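Planning and budgeting for hand-held grippers
Speaker notes, Monday session

Slide 1. Title

Start on time. The handout has the cost sheet on the back, so there is no need to read the figures out line by line. Say at the outset that the talk covers buying and planning only. Policy training and model choice are in the afternoon.

Slide 2. What was bought

The project is Hekmont. It collects hand-held gripper recordings of small household jobs in ordinary kitchens. The order was 34 grippers from Konus, placed in one batch and delivered in November. Pads, spare jaws and fasteners were ordered separately from Fastent. Mounting and storage cases came from Dizon.

Point out that the gripper itself was the easiest line to price. The supplier quotes a unit price and holds it. Most of the trouble was in the lines below it on the sheet.

Slide 3. Start from the task list

The first draft of the budget began with the number of grippers we could afford. It was thrown out. The second draft began with the task list and worked back to equipment. Each task was given three entries: objects needed, recordings wanted and hours per site.

The target was 1000 usable recordings for the first round. We took 1342 to get there. The difference has to be paid for in hours, storage and pad wear, and it should be in the plan from the first day. Pause here, as this is the figure people write down.

Slide 4. Small, thin objects

Chopsticks and a utensil holder are a good test of the budget. The objects cost very little. They ask a lot of the jaws: narrow contact, long reach, several sticks leaning at different angles in one holder. A pad that copes well with a mug may do poorly on a single stick, so price the pads against the thinnest object on the list.
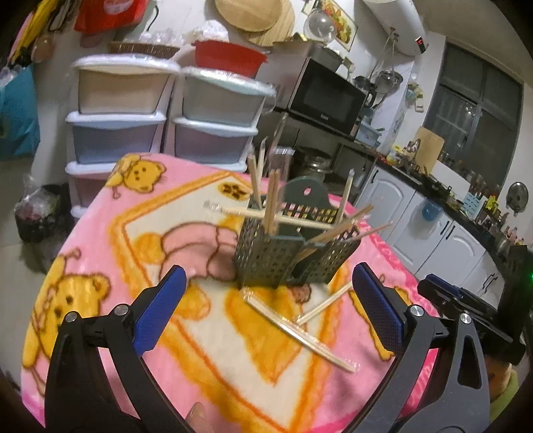
How many spare pads should be ordered with each gripper?

Two sets per gripper is the figure we now use for a first round, with a further set held centrally for each site. Order them with the grippers, on the same delivery date, and book them as consumables so that replacements don't need a new approval.

Slide 5. Lines missing from the first budget

Read these out slowly.

Pads and screws. Joint screws should be checked at the start of each session. Buy the driver that fits them, one per case.
Chargers. One per gripper. Sharing was tried and cost more in waiting time than it saved.
Storage. Two copies of all recordings, on separate drives, kept in separate buildings.
Task objects. Buy packs of the same item in one go. If the shop changes its stock halfway through, the later recordings won't match the earlier ones.
Table coverings. Use what the household has. No line needed, but note the covering on the session sheet.
Carriage. Konus charged by the case, Fastent by weight. Ask before ordering.

Slide 6. Buy or hire

We looked at hiring for the first round. Hire was cheaper up to the point where a second round became likely. After that, purchase was cheaper, even allowing for repairs. Hire terms also excluded jaw damage, and jaw damage was the most common fault we logged.

If the work is a single short trial, hire. If there is any plan to return to the same sites, buy, and write the second round into the request.

Slide 7. Delivery and acceptance

Allow a full working week between delivery and first use. Every unit is opened, charged, recorded with and played back before it leaves the store. Faults found on site cost a visit. Keep the acceptance sheets: Konus asked for them with each warranty claim.

Do not let a site take its own delivery. We did this once and the cases were split between two rooms, with the chargers in neither.

Slide 8. Next round

Same grippers, new pads. The Dizon cases will be kept, with the foam recut to hold the driver. Fastent has been asked for a standing order on screws. The open item is drive capacity, and the quote is due before the next planning meeting.

Leave the cost sheet on screen during questions.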